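The Slow Return of the Neighborhood Knife Sharpener

Ornella Fiore hears it before she sees it: a hand bell, two rings, then a pause. By 4 in the afternoon there is a line outside De Luca, the old hardware store in Grunddale, and half the people in it are holding something wrapped in a dish towel.

Inside, Gerardo Villa is bent over a water stone he has used for most of his working life. He learned on a pedal-driven wheel, moved to electric belts, and then (to the horror of his accountant) went back to doing kitchen knives by hand. Watching him is a treat! He tips the blade, listens, tips it again, and you start to hear the change in pitch that he's after.

"A dull knife makes people hate onions," he told me. "They think they don't like cooking."
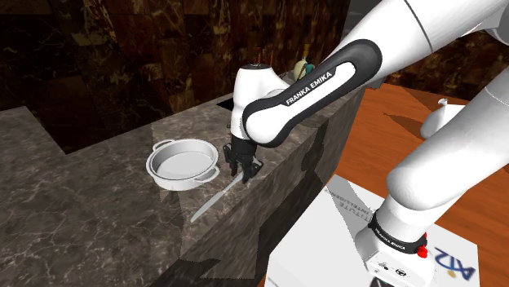

How often does a home cook's knife need sharpening?

Once or twice a year on a stone is plenty for most kitchens, with a few strokes on a honing steel in between. Glass cutting boards will wear an edge down much faster than wood.

Villa's Saturday-style crowds have brought him an apprentice, Yesenia Mosquera, who used to repair bikes and now handles the serrated blades he can't stand. She has a lovely light touch, and she's the one who talked him into taking scissors. Tailors come in from two towns over for her.

Basic sharpening costs 10 dollars, and bread knives run a little more. Pickup is the next morning, though Mosquera will often do a paring knife while you wait, if you don't mind hearing a lot about bicycle brakes.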